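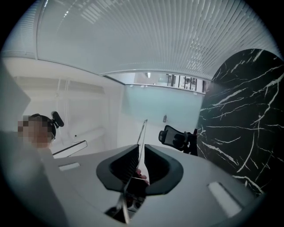 The slatted ceiling, with the blinds at the far left.

Subject: Re: Sorkano novels, reading order and the missing fourth book

On Saturday, February 13, 2021, a list member wrote:

> I have the first three Sorkano books in the Pliltar paperback
> edition and I can't work out what comes next. The list in the
> front of book three gives "Relleck" as the fourth title, but the
> only copy I can find for sale says it is a story collection.
> Is it part of the series or not? Also, does anyone know if the
> TV version covers the same ground?

It is both. Relleck was announced as a novel and the front matter of book three was printed on that basis. What came out the next November was a collection of 4 long stories. Two of them are set in Sorkano and pick up right after the flood at the end of book three. The other two are older magazine pieces with no connection to the series, and you can skip them if you only want the main plot.

Later printings moved Relleck out of the series list and under "Other Books," and that is why the sellers describe it the way they do. Pliltar never gave it a number on the spine.

The order I would use:

The three novels you have
The first and last stories in Relleck
Pillay
The prequel, if you want it

Pillay is the long one, a little over 700 pages in hardcover. The paperback has smaller type and comes in under that, but it drops the map and the family tree. I missed the family tree more than I expected to. If you see the hardcover at a fair price I would get that one.

On the TV version - it ran for one season and only uses the first book and some of the second. The harbor trial is moved to the first episode and the narrator is gone completely. I thought it was fine. It won't spoil Relleck or Pillay for you.

One warning about the signed edition. The limited run was 500 copies, and 300 of those were numbered. The rest were signed but not numbered, and sellers don't always say which they have. Ask for a photo of the limitation page before you pay.

I have a spare copy of Relleck, second printing, jacket torn at the top of the spine. You can have it for postage. Write to me off list.

> Is the bibliography on the list site still being updated?

Not since the fall. The entries up to Pillay are right as far as I know, but the short fiction section still has two magazine dates switched. I sent in a correction and will send it again.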